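Walen Allotments & Kitchen Gardens Forum
Board: Growing > Beans and peas
Topic: Starting runner beans indoors, is it worth the bother?

mossybucket wrote:
Evening all. I've had plot 19 since last autumn and I'm trying to plan my beans before I get carried away with the seed catalogue (too late, if I'm truthful). My neighbour over the path starts all hers on the kitchen windowsill in toilet roll tubes and swears by it, but the old chap by the gate pushes his straight into the ground and his row last summer was a joy to look at. So which is it? I've got a south-facing sill and one very nosy cat.

pegandtwine wrote:
Welcome! Indoors for me, every time, and I've been at it longer than I care to admit. Our soil up here is heavy and cold well into spring, and the slugs are waiting with napkins tucked in. A plant with two good leaves on it has a fighting chance. I use deep pots, one bean to each, pushed down to the second knuckle, and they go out once the nights have settled.

Grumbleweed wrote:
Sorry Peg, can't agree. I did both side by side two years running and the ones sown outdoors caught up before the flowers came. All that carrying trays in and out, and then they sulk for a week when you plant them! Put two beans at the foot of each cane in late May, pull out the weaker one and go and have your tea.
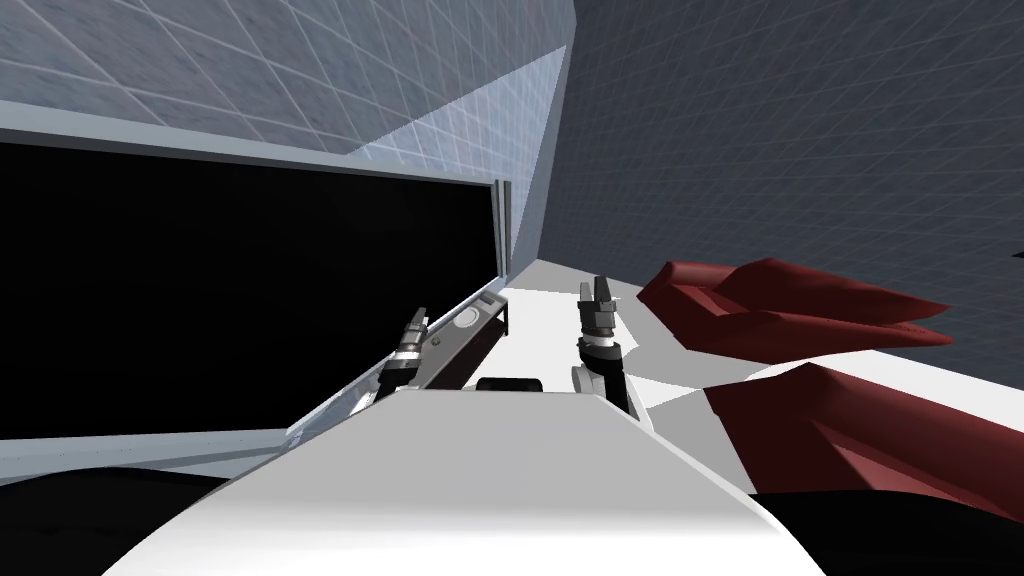 2 min read

pegandtwine wrote:
You're on the sandy end though, Grumbleweed, and that makes a world of difference. Come and stick a fork in my plot in May and then tell me about tea. I will give you the sulking, mine do look sorry for themselves for a few days.

tattiepeel wrote:
Can I be a nuisance and say do both? I start half a packet inside and sow the other half direct a fortnight later, and then the picking is spread out and we aren't giving carrier bags of beans to the postman. I've gone over to a variety called Humetti, by the way, lovely and tender if you get to them young, stringy as old rope if you go on holiday.

mossybucket wrote:
Oh this is so helpful, thank you all. Does anybody bother with a bean trench? I've been saving peelings since March and the bucket is getting a bit ripe.

Grumbleweed wrote:
Now there Peg and I will be friends again. Yes, dig one, fill it, cover it over and forget about it.

pegandtwine wrote:
Friends again! And water, water, water once they're in flower. Let us know how the cat gets on.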